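**Kundstead shelf liner for refrigerators, washable, sold by the roll**

The Kundstead liner is a soft mat that you put on the shelf of your refrigerator. It holds jars and bottles in their place, and it catches the drops before they run under the vegetables. You cut it with normal kitchen scissors. No glue is needed, and it leaves no marks when you take it off.

We have sold this liner in our shop in Hondcombe since it came in one colour only. Now there are three: clear, pale green and grey. The green one is a little thicker than the others, so please do not mix it with the clear one on the same shelf, or small glasses will stand crooked.

**Size and material**

- Width of roll: 30 cm
- Length of roll: 700 cm
- Material: EVA, without smell
- Surface: small ribs on the upper side, smooth below
- Washing: by hand, up to 50 degrees

One roll is enough for most family refrigerators, with a piece left over for a drawer. If your shelf is deeper than the roll is wide, lay two strips side by side and let them meet in the middle. Do not lay one over the other.

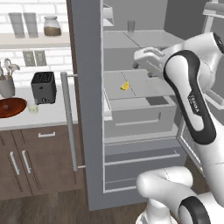

*Glass shelf inside an open refrigerator.*

Glass shelves are the easiest. Wipe the shelf with warm water and a drop of washing-up liquid, dry it well, and then lay the mat with the ribs up. On wire shelves the mat can hang down between the bars after some weeks. For these we recommend the stiff version from Buschmann, which you find on its own page.

Please leave a finger of free space at the back wall, so the cold air can move. We also ask you not to cover the openings of the vegetable box. Customers write to us that the lettuce becomes brown, and very often this is the cause.

**Delivery**

Orders which reach us before noon on Wednesday leave in the same week. The warehouse in Clundden is closed in the first half of August. Cafés and canteens can order whole cartons, please ask us for the price. Cut pieces cannot be returned.

Order number: 600, then the first letter of the colour.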